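How to Raise Monarch Caterpillars on a Balcony

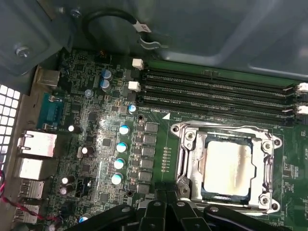 BACKYARD WILDLIFE > Butterflies and Moths

Monarchs (or wanderers, as many people call them here) will lay on a potted plant as readily as one in the ground. A balcony with a few hours of sun is enough. The caterpillars eat only milkweeds and their close relatives, so the food plant has to come first.

What you need

Two or three swan plants in large pots
A mesh cage or an old mesh food cover, tall enough to stand over a pot
Paper towel
A soft paintbrush
A spray bottle of plain water

Choosing plants

Buy plants at least knee high. One caterpillar can strip a small seedling before it is half grown. Ask the nursery whether the plants have been sprayed, and if they can't tell you, keep them for a few weeks before you let any caterpillars near them. I bought mine at the Lidwood markets and lost the first lot of caterpillars within a day. Check your local weed list too, as some milkweeds shouldn't be planted near bushland.

Wear gloves when you prune. The white sap is poisonous and will hurt badly if it gets in your eyes.

Finding eggs

Look on the undersides of the young leaves. The eggs are cream, ribbed and the size of a pinhead, and they are laid one at a time. Leave them on the leaf. In warm weather they hatch in a few days, and the head of the caterpillar shows as a dark spot just beforehand.

Looking after the caterpillars

1. Put the cage over the pot once the eggs hatch. This keeps out paper wasps, which take a lot of small caterpillars.

2. Line the base with paper towel and change it every day. Wet droppings go mouldy quickly.

3. Move caterpillars with the brush, and only if you have to. If one is sitting still and won't budge, it is probably about to shed its skin. Leave it alone.

4. Swap in a fresh plant before the old one is bare. Stand the pots so the leaves touch and they will walk across by themselves.

5. Mist the leaves lightly on hot days. Don't leave puddles.

Keep numbers low. I had 28 on one plant in March and ran out of leaves. Now I stop at 9.

The chrysalis

A full-grown caterpillar wanders off and hangs upside down in a J shape, usually from the cage roof. Don't touch it for at least a day after it changes. The chrysalis is green with gold dots and goes dark and then clear near the end.

If one falls, tie cotton around the black stem at the top and hang it from a twig with space below.

Letting them go

The wings come out crumpled. Give the butterfly several hours to dry before you open the cage, and wait for a calm, sunny part of the day. Wipe the cage down with diluted bleach, rinse it well and let it dry in the sun before you use it again.

100 shares | 2 comments

Related
Growing native violets in shade
Moths at the porch light: a Skirkurar checklist
Where to see blues and coppers on the Prustari track
Figueroa wetland walk: what to bring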